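Workspace Preparation and Layout
Handout 2: Tabletops, walls and printed sheets
Course notes, M. Buzatu. Revised 5/2/26

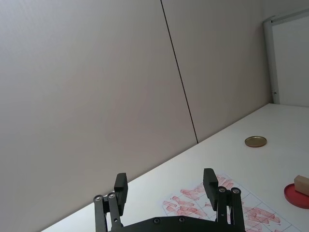
The bench exercises in this unit use a flat table set close to a wall. The table is treated as a reference plane and the wall as a backdrop. Both are checked before any item is put down, and both are checked again when the layout is changed.

2.1 Surface

A white top shows dust, pencil marks and tape residue sooner than a dark one. It also reflects more light onto the underside of objects, so shadows at the base of an item are weaker and its contact edge is harder to judge. Students who have worked only on dark tops tend to place items too close together at first.

Wipe the top from the far edge toward the near edge. Use a lint-free cloth, lightly damp. Do not spray the table directly. Adhesive residue is removed with the plastic scraper held flat, never with a blade.

2.2 Printed sheets

A printed sheet placed on the table must lie flat over its whole area. Curl at a corner shifts any mark printed near that corner. Sheets are printed at 100 percent scale with page fitting turned off. Measure one printed line with a steel rule after printing. On the Midano layout sheet the check line is 146 mm long. If it measures short, the sheet is discarded and printed again.

Fix sheets with low-tack tape along the two short sides. Tape laid over printed matter causes glare and is to be avoided. Laminated sheets are not used in this unit for the same reason.

2.3 Backdrop

Light gray is preferred over white behind a white table. The difference in tone keeps the far edge of the table distinct. Large smooth panels are acceptable. A seam between panels is acceptable if it is recorded on the layout drawing, but it is not to be used as a vertical reference. Its apparent slope changes with the viewing position, and a seam that is plumb may look inclined from the side or from above.

Uneven brightness across a panel comes from the position of the lamps or windows. A gradual change is left alone. A sharp shadow line is corrected by moving the lamp, and the new lamp position is entered in the log.

2.4 Clearances

Keep a clear strip of 28 mm between the edge of the sheet and the nearest item. Cables, cups and notebooks stay off the top. Tools in use go on the side cart.

V. Gavrilă's layout from the February session used a strip of 19 mm. That value applied to the older Furov sheet and should be crossed out in any copy still in circulation.

2.5 Terms

Far edge: the table edge nearest the wall.
Reference plane: the upper surface of the tabletop, excluding any sheet fixed to it.
Check line: the printed line used to confirm scale.
Seam: the joint between adjacent wall panels.

Work for next session

Prepare one layout drawing in plan view. Show the far edge, the sheet outline, the clear strip and any seams. Dimensions in millimeters. Read section 3 of the Kolleo notes, on lamp placement.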